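FOR IMMEDIATE RELEASE
January 16, 2026

Lurnlow opens its small-kitchen room in Somthorpe

Anyone who has tried to make breakfast on a worktop the width of an ironing board will know the problem. Where does the toaster oven go? Where do you hang the mugs? And what on earth do you do with the box that everything came in?

Lurnlow, the Somthorpe home-storage studio, has opened a room given over to exactly those questions, and we are delighted with how it has come together. The small-kitchen room is on the ground floor at 557 Sabbagh Road. Entry is free, and you are welcome to pick things up, move them about and put them back somewhere completely different (please do, we learn a lot from it!).

The idea began with a run of evening sessions in September, when people from local flats brought along the items they used every day and we tried out layouts together. Mugs came up again and again. Cupboards in older Somthorpe flats are often shallow, and a mug tree turned out to be a favourite because it takes up so little of the worktop and keeps the handles within easy reach.

"I came into this thinking we would spend all our time on shelves," said Rocío Carretero, who leads the project at Lurnlow. "What people wanted to talk about was the bit of table between the toaster and the edge. They had such good ideas about it, and I have changed my own kitchen twice as a result."

The room keeps to plain colours and light wood, with one long table where the layouts are tried. There is a second area for packing and putting away, with boxes and crates to borrow for the afternoon.

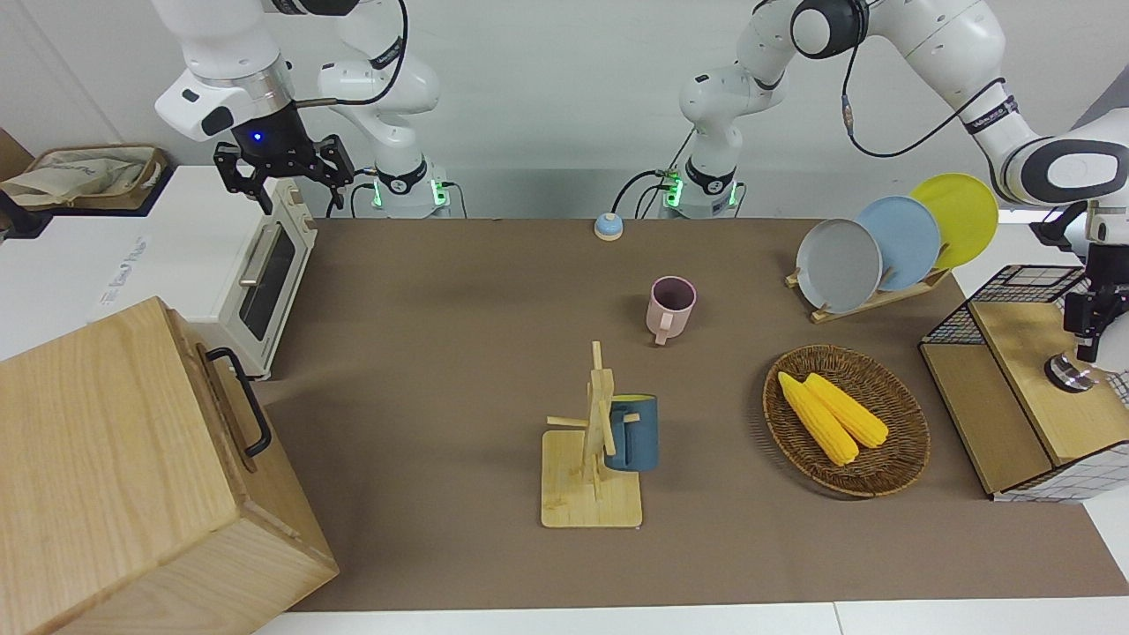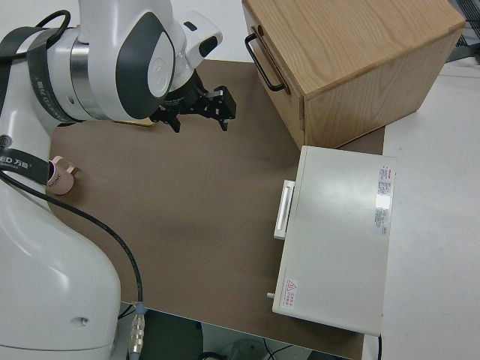
A toaster oven and bamboo mug tree in the first picture; a light oak box with a black handle in the second.

Small-group sessions start this month. Each one lasts two hours and has four places, so there is plenty of time to try a layout, make a cup of tea and try another. Bring up to three things from your own kitchen that never seem to have a home. Large or awkward ones are especially welcome.

Prokanus, our neighbours across the yard, have kindly lent the bench seating, and their side gate gives step-free access to the room.

To book a place, call in at the studio or leave your name at the front desk. School and community groups can ask for a morning visit.

Press contact: Rocío Carretero, Lurnlow, 557 Sabbagh Road, Somthorpe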